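We use cookies to improve your experience on this site. By continuing to browse, you accept our cookie policy.

4.2 Changes in task allocation at the Musville site

Before the trial, the preparation room at Musville was staffed by one attendant per shift. The attendant loaded trays, wiped counters, restocked supplies and answered requests from the adjoining offices. Work was paced by those requests, and attendants described the order of tasks as their own to decide. The trial, conducted with Plattner as site operator and Arkent as integrator, moved part of the counter work to robotic arms and left the remaining duties with the existing staff.

Activity logs kept by the attendants yielded 1122 entries. Each entry was coded by 2 readers working separately, and disagreements were settled by discussion. Entries were sorted into 5 categories: direct handling, cleaning, supervision, recovery from faults, and contact with other employees. Supervision did not exist as a category in the logs kept before the trial and was added after the first reading.

The main change reported by attendants concerned the counter itself. Items that had been left wherever there was space were now returned to agreed positions at the end of a task. Several attendants considered this an improvement in tidiness. Others regarded it as additional work that the job description did not mention. Both views appear in the interviews from August, and neither was limited to the more experienced staff.
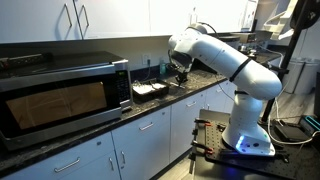 Figure 3. Robotic arms at the Musville site. The first view includes the counter and microwave; the second shows two arms and cabling near their bases.

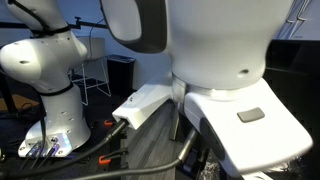 Does the use of a robotic arm reduce the number of attendants needed on a shift?

The Musville trial gives no basis for reducing staff. One attendant remained on duty throughout each shift, and the time released from direct handling was largely taken up by supervision and recovery from faults.

Contact with other employees also changed in character. Office staff who had previously asked the attendant for help began to ask about the equipment, and attendants were expected to answer without having received instruction on the subject. Plattner introduced a short briefing on Thursday mornings in response. Attendance was voluntary at first and later counted as working time, following a request from the attendants.

The comparison with the Drosov site, where the same duties were divided between 2 attendants, is taken up in Section 4.3.

Copyright Musville Workplace Studies Group. All rights reserved. Contact | Back to top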